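Grandero Shared Workshop
@granderoworkshop

1/ Grandero Shared Workshop is pleased to share a progress report on the Claltano project, a two-arm suturing platform built by members on the second-floor benches. The posts below cover the present state of the build, the parts that remain open, and the terms on which the drawings will be released.

2/ The project began in December, when members took on a set of surplus surgical instruments with articulated wrists. The original drive units were missing. The group agreed to build new ones from stock motors and printed housings, and to use the instruments for bench practice only.

3/ Claltano is not a medical device and will not be used as one. All work is done on a bench, for study and for the training of members. The workshop asks that anyone quoting these posts keep that statement with them.

4/ The task chosen for this stage is the instrument tie. One jaw holds while the thread is wrapped around it, and the other draws the short end through. It calls for both arms to work within a very small space, and it shows any play in the cables at once.

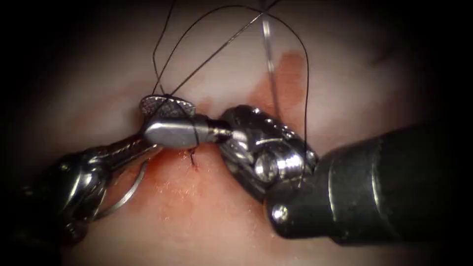 Nilthorpe, 28 May 2026

5/ At the point where the two jaws come nearly tip to tip over the knot, the operator has very little room for error. A small lag in either wrist will pull the stitch sideways or lift it. Most of the spring was spent on this one problem.

6/ The cause was found in the cable tension. Each wrist is moved by cables running over small pulleys, and the first tensioners slipped under load. The new design uses a split clamp with a locking screw. It can be adjusted with a hex key while the instrument stays mounted.

7/ Members logged 126 practice ties with the new clamps in place. The cables were checked at the start and end of every session. Two clamps were replaced in that period - both had cracked at the same corner, and the housing has been thickened there.

8/ Control software is written by members and runs on one desktop computer. The command loop runs at 1,000 cycles per second. Motion scaling is set by the operator before a session begins and cannot be changed while an instrument is moving. This rule was adopted after a long discussion and will stay.

9/ The hand controllers are the second set the group has made. The first were too heavy, and operators reported sore wrists after short sessions. The present pair uses a lighter grip supplied by Aryee, a small machine shop that also cut the base plates.

10/ Thread handling remains the weakest part of the work. Loose loops tend to drift across the field and catch on the wrists. Operators are now asked to shorten the working end before the first throw and to park the needle flat on the surface, away from the seam, while they tie.

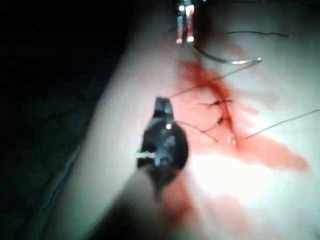

11/ Knot spacing is the next item for review. The group wishes to place a row of stitches along a seam at even distances, with tails trimmed to a common length. At present both depend on the eye of the operator, and results vary from one member to another.

12/ A printed guide was tried and set aside. It blocked the view from the wrist camera and left too little room for the second instrument. A marked overlay on the operator's screen is being drafted in its place.

13/ On cost: members have set a limit of 300 dollars for the next round of parts. This covers spare cable, bearings and one replacement motor. Requests beyond that sum will go to the next general meeting of the workshop.

14/ Drawings for the clamp and the thickened housing will be released to members first, and to the public once the assembly notes have been checked. The control software will follow separately - its safety stop is still being rewritten.

15/ Members who wish to operate the platform must complete the bench safety session and two supervised sittings. Sign-up sheets are at the front desk in Nilthorpe. Questions about the build may be left as replies to this thread.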